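Catalog / Assembly Practice / Panels and Fixtures / Malik Mock Board Panel

Malik Mock Board Panel, gray
Brisex training fixtures

The Malik panel is a mock motherboard for practicing part insertion on a vertical or flat work surface. It carries no circuits and needs no power. The plate is matte gray, with raised fixtures on its face that stand in for the slots, brackets and housings found on a desktop computer board. Blue printed components are supplied separately and fit the fixtures one at a time.

The panel is sold for assembly classes, bench tests and insertion trials where a real board would be damaged or would cost too much to replace. All fixtures are fastened to the plate and can be changed one by one.

What is supplied

Panel plate with fixtures installed
2 mounting brackets for T-slot profile
Screws and T-nuts for the brackets
Fixture layout sheet

Blue components are not included with the plate. Order them as the Buvodside component set, which covers every fixture position on the standard layout. Components from the earlier Prevow set will fit the open brackets but not the rectangular slot housings, which were made narrower in October.

Mounting

The panel can be bolted to any rack built from aluminum extrusion with an open T-slot. Slide the T-nuts into the grooves before setting the plate in place. Set the upper edge level first, tighten the top screws, then the lower ones. Final torque is 2 N·m. Do not exceed this, as the plate will bow between the screw points and the slot housings will no longer sit square.

For vertical use, the rack should be at least 815 mm wide so that the plate can be shifted left or right without reaching the end of the profile. A closed wall of ribbed profile is preferred over single uprights. It supports the plate over its full back surface and takes the push of insertion without flexing. On single uprights, fit a cross rail directly behind the slot housings.

For flat use, the panel may rest on a bench without brackets. Place a rubber mat under it. The mat is not supplied.

Fixtures

Brackets are boxy and hollow, and accept a component from the open side. Slot housings are rectangular and accept a component pushed straight in toward the plate. Clearance is 0.2 mm per side on new fixtures. The slot housings wear faster than the brackets and should be checked every 2000 insertions. A housing is due for replacement when a seated component can be tilted by hand.

To replace a fixture, remove the plate from the rack and take out the screws from the back. Clean the seat with a dry cloth. Do not use solvent on any gray part. Replacement fixtures are sold in packs of six, one type per pack.
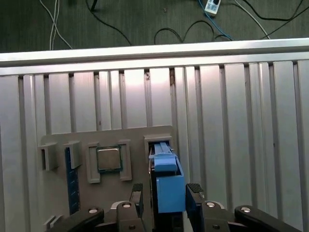 Malik panel on an aluminum extrusion rack, with a blue component at the slot housing on the right side of the panel.

Components

Store the blue components away from direct sun and heat. Light marks on the corners are normal and do not affect fit. Discard any component with a split edge or a lifted layer. Sanding is not advised; it takes the part below size and the result will not match the layout sheet.

Options

Plate without fixtures, drilled to the standard layout
Slot housing, pack of 6
Open bracket, pack of 6
Buvodside component set, blue
Extra T-slot bracket pair

Limits of use

The panel is intended for indoor use. It is not a heat sink test plate and must not be used with powered parts. It does not reproduce the spacing of any particular board on the market, so insertion times measured on it should be compared only with other times from the same layout. Custom layouts can be drilled to a customer drawing. Drawings should give hole centers from the upper left corner of the plate, in millimeters.

Ordering and support

State the plate type, the component set and whether brackets are needed. Orders for replacement fixtures should give the position number from the layout sheet. Technical questions and custom drawings go to Jucélia Vieira, fixture support, Brisex.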